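Okay so I finally tried cutting sugar out of my arvo cuppa and it's day 6. Mum is thrilled. I am a shell of a person.

Constanza at work reckons your tastebuds reset after up to 30 days. THIRTY. It's July, it's freezing, and I want a bikkie!

Tried honey on Tuesday, but Nhi says that's cheating (rude, but fair).

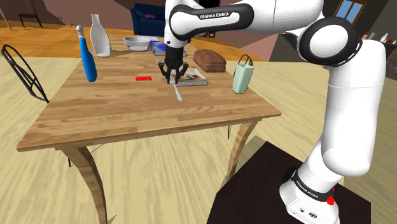 Anyway I've gone down to half a teaspoon and I'm calling that a win. Peppermint is okay too if you leave the bag in for ages. Any flavour recs? Please don't say liquorice, I've got standards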